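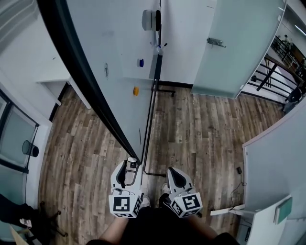

Two white hand-held grippers by a pale grey-blue door.

Warranty returns: who checks the checkers?
Sep 8, 2023

Another returns scheme has landed on the trade counter, and once again we are told it will put an end to arguments over faulty parts. I have read the papers twice. I can't find the bit where the arguments end.

The scheme is called Nostau. Tukton is the first distributor in our area to sign up to it, and members with a Tukton account should have had the letter by now. From the start of next month any part sent back under warranty has to be logged online before it leaves the garage, with the fitting date, the mileage, the fault and the fitter's name. Miss one of those and the claim doesn't go through. The part then goes off to be tested, and the result is final.

Final for whom is the question. The letter says the test is "independent". It goes on to say, further down, that the testing will be arranged by the supplier of the part. I have been in this trade long enough to remember when a rep would pick up a failed alternator, look at it over his glasses and tell you the credit would be on next month's statement. Nobody would call that independent either, but you knew his name and you could ring him.

Tukton makes much of its trial. Of 2,940 parts returned through the system up to the end of June, 2,416 were "resolved without dispute". That sounds splendid until you ask what resolved means, so I asked. Puspita Pattinasarany at Tukton's trade desk was helpful and quick to reply, and she confirmed that a claim counts as resolved if the garage doesn't object within ten working days. It makes no difference whether the garage was paid. A rejected claim that a busy workshop never got round to chasing is, on this reckoning, a happy customer.

I asked how many of the resolved claims ended in a credit. That figure isn't available.

Sunita Castellanos has had two starter motors turned down at her place in Eststead, both marked "no fault found". She fitted one of them back on the same van, out of stubbornness I think, and the van came back on a recovery truck. The second claim on the same unit was refused as well, this time on the grounds that it had already been tested. She is still waiting for someone to explain how a garage is meant to get past that. 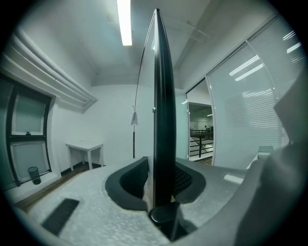
Then there is labour. The part itself is often the smallest sum on the job, and anyone who has taken the front off a modern hatchback to get at one sensor will know it. Under the old terms you could at least ask for a contribution. Nostau has a box for labour, and the notes say claims will be "considered at the supplier's discretion", with a ceiling of £3,000 per account per year. A ceiling is easy to promise when there is no floor.

To be fair, the people behind these schemes have a case. Kaan Dönmez, who handles claims for the rebuilder Çınar, told me that a good many units come back with nothing wrong with them, some with the transit caps still on. I believe him. We all know a workshop that fits parts until the light goes out and sends back the rest. But the bad habits of a few garages are an old excuse for making the rest fill in forms, and I notice that rebuilders aren't being asked to publish their own failure rates in return.

İlker Eren takes a kinder view than I do. His garage was in the trial and he says the credits he did get came faster than before, and that having the fitting date on record saved him an argument over a clutch. Fine. I'd like to hear from him again after a winter of batteries.

We put a short list of questions to members in the summer and 71 garages wrote back. The complaint that came up most was time. Logging a part takes a few minutes if the system is behaving, and those minutes come out of somebody's day at the counter, unpaid. The next was the lack of any appeal.

Khôi Ung is collecting rejected claims for our meeting with Tukton. Send him the test report and your original invoice, and take your own photos of the part before it goes. If the report has no tester's name on it, tell him that too. So far, none of the ones I've been shown has.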